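Notes from the Follska open afternoon

Follska opened its simulation lab to visitors for an afternoon in June, and I went along mainly to see how they handle wrist views on a two-armed robot. Mhairi Yule ran the session. The simulator is an in-house build called Tuvevis, and the room we were shown in it goes by the name of Grundumard: a furnished living space with a wood floor, a long counter and a table.

She began with a gripper view, as that is the one their controller leans on most at close range. The lamp and armchair lie on their sides because the view turns with the wrist. It takes a minute to stop tilting your head.

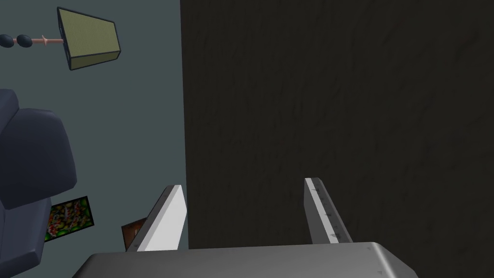
Gripper view, fingers apart, with a dark surface filling most of the background.

The tick marks on the inner face of the finger caught my eye. I asked whether the controller reads them and was told no, they came in with the model and have stayed there.

Most of the afternoon went on a wider view that takes in both arms. Ruben Visser, who wrote the rendering side, had the session running at 4 steps per control tick on one machine. He made the point that a tilted view is cheap to produce and awkward to learn from, and that they train on tilted and level views together. The share of each is still being argued over. 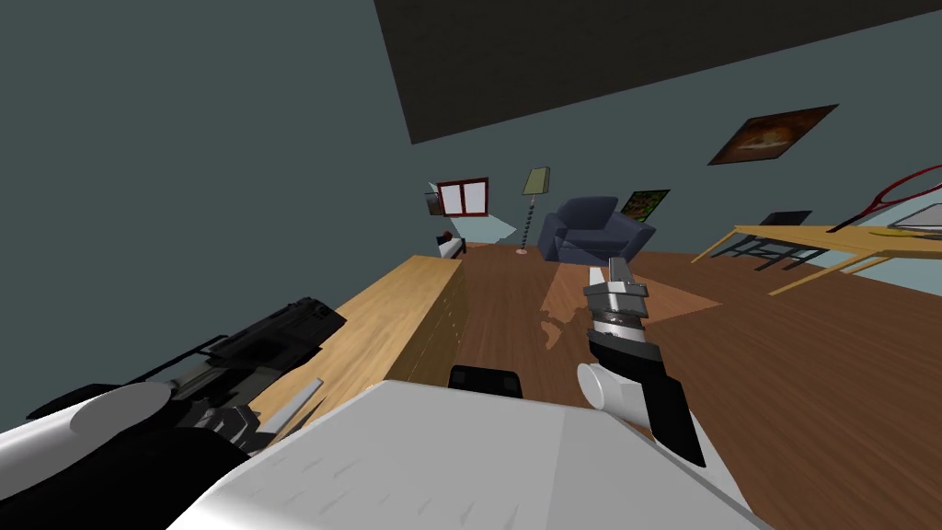
Both arms in Grundumard. The left gripper points at the counter edge, the right one points up and away.

The two grippers differ in build and in colour, dark on the left and silver on the right. Ruben keeps a separate contact model for each. The silver one has had more tuning - 206 runs against a reference log, by his figure - and I would have liked to see the residuals.

Questions took up the last part. Carys Griffiths asked about lighting, in particular the pale patch on the floor. It is part of the room's light set-up, and nine variants exist. We were shown one.

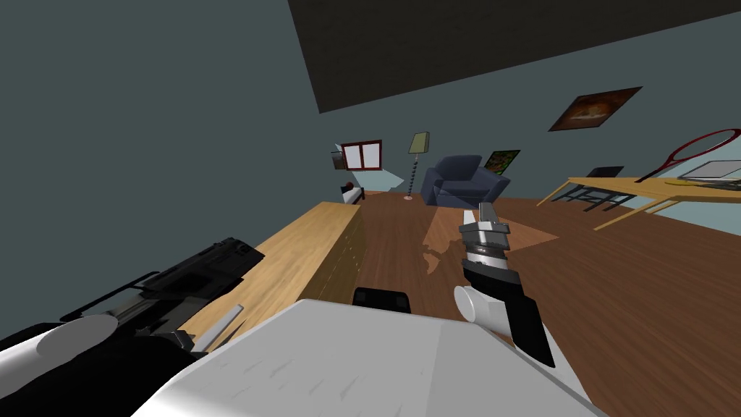 Same room, with the right gripper in front of the pale patch of floor.

I left with a printed parameter sheet and two open questions, on joint friction and on render delay. Mhairi has promised answers by email and I will add them to this post.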